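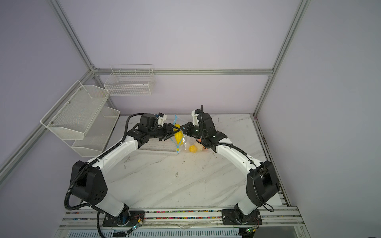
건축학과 설계 스튜디오의 마감 시간을 자정에서 오후 여섯 시로 옮기자는 이야기가 나올 때마다 반대하는 쪽은 대개 졸업생이다. 자기들은 밤을 새웠고 그 밤에 배운 것이 있다고 한다. 나도 졸업생이고 지금은 설계 수업을 맡은 지 9년째인데, 마감은 오후 여섯 시여야 한다고 생각한다.

우리 학과의 3학년 스튜디오는 한 반이 열네 명 안팎이고 한 학기에 크리틱이 네 번 있다. 최종 크리틱 전 주가 되면 학생들은 사흘쯤 제대로 자지 못한다. 그 상태로 패널 앞에 서서 자기 계획안을 설명한다. 심사하러 온 사람들은 학생이 말을 더듬으면 논리가 약하다고 적고, 학생은 그 평가를 자기 설계에 대한 평가로 받아들인다. 나는 그런 자리에 여러 번 앉아 있었고, 적힌 말의 절반 정도는 잠을 잤다면 나오지 않았을 말이라고 본다.

지난 봄 학기에 같은 과의 우스만 파루키 교수가 자기 반의 마감을 크리틱 이틀 전 오후 여섯 시로 당겼다. 그 뒤에는 도면을 고칠 수 없고 모형도 제출한 상태로 잠가 둔다. 학생들은 남은 이틀 동안 자고, 발표 순서를 정하고, 서로의 안을 읽었다. 파루키 교수 말로는 첫 크리틱 때 불만이 가장 컸다고 한다. 이틀을 빼앗겼다는 것이다. 세 번째부터는 그런 말이 줄었다. 나는 최종 크리틱에 외부 심사로 들어갔는데, 학생이 자기 단면도를 보면서 질문에 답하는 모습을 오랜만에 보았다. 한 학생은 계단실 위치를 왜 옮겼느냐는 질문에 옮기기 전의 안이 더 나았던 것 같다고 대답했다. 그 대화만으로 이십 분이 갔다.

물론 한 반의 한 학기다. 이것으로 증명되었다고 할 생각은 없다. 도면의 양은 조금 줄었고, 렌더링은 확실히 줄었다. 그것을 손해로 보는 사람도 있다. 동료인 미로슬라프 진첸코 교수가 그렇다. 그는 실무에 나가면 현상설계 마감이 밤 열두 시이고 학교가 그것을 가르치지 않으면 사무소가 가르치게 된다고 말한다. 진첸코 교수는 학교에 오기 전에 사무소를 오래 다녔으니 빈말은 아니다.

그런데 나는 이 주장에 두 가지 문제가 있다고 본다. 먼저 사무소의 마감은 팀이 나누어 진다. 도면을 치는 사람과 모형을 만드는 사람과 문서를 쓰는 사람이 다르고, 누가 쓰러지면 다른 사람이 이어받는다. 학생은 혼자 한다. 그리고 밤샘은 가르쳐야 아는 기술이 아니다. 졸업생 가운데 밤을 새울 줄 몰라서 사무소를 그만두었다는 사람을 나는 만난 적이 없다. 밤을 새우다가 그만둔 사람은 여럿 안다.

시설 문제도 있다. 스튜디오가 24시간 열려 있는 것을 우리는 학생에 대한 배려로 여겨 왔다. 모형실은 열 시에 닫는데 스튜디오는 닫지 않으니, 새벽의 재단 작업은 설계 책상 위에서 환기도 감독도 없이 이루어진다. 작년에 학과가 집계한 심야 출입 기록은 최종 마감 주 한 주에만 952건이었다. 회의에서 이 숫자가 발표되었을 때 학생들이 열심이라는 반응이 먼저 나왔다. 나는 그 반응이 걱정스러웠다.

돈 이야기도 해야 한다. 마감 직전의 학생은 비싼 방법을 고른다. 밤에 출력소에 맡기면 할증이 붙고, 재료는 가까운 데서 두 배 값에 산다. 아르바이트를 하는 학생은 그 주에 일을 쉬어야 한다. 집에서 통학하는 학생은 막차를 놓친다. 자정 마감은 모두에게 같은 시각이지만 같은 조건은 아니다. 학교 근처에 방이 있고 그 주에 일을 하지 않아도 되는 학생에게 유리하다.

내가 제안하는 것은 단순하다. 모든 설계 스튜디오의 제출을 크리틱 이틀 전 오후 여섯 시로 통일한다. 반마다 다르게 하면 효과가 없다. 옆 반이 고치고 있으면 이쪽 반도 불안해서 남는다. 제출물 목록은 학기 초에 정하고 중간에 늘리지 않는다. 교수가 마감 전날 패널 한 장을 더 요구하는 일이 실제로 있는데, 나도 한 적이 있고 그만두었다. 스튜디오 개방 시간은 당장 줄이지 않아도 된다. 이유가 없어지면 남는 사람도 줄 것이고, 줄지 않으면 그때 다시 논의하면 된다.

성적 배점도 손봐야 한다. 지금은 최종 크리틱이 40퍼센트다. 한 번의 발표에 이만큼 걸려 있으면 마감을 언제로 정하든 학생은 그 앞에서 무리한다. 배점을 중간 크리틱으로 나누는 안은 전에도 올라왔다가 외부 인증 자료를 다시 만들어야 한다는 이유로 미루어졌다. 자료를 다시 만드는 일은 교수들이 방학에 하면 된다.

교과 회의는 6월 마지막 주에 있다. 나는 이 안건을 올려 두었고, 진첸코 교수는 반대 의견을 서면으로 내겠다고 했다. 두 글을 학생회에도 같이 보내기로 했다.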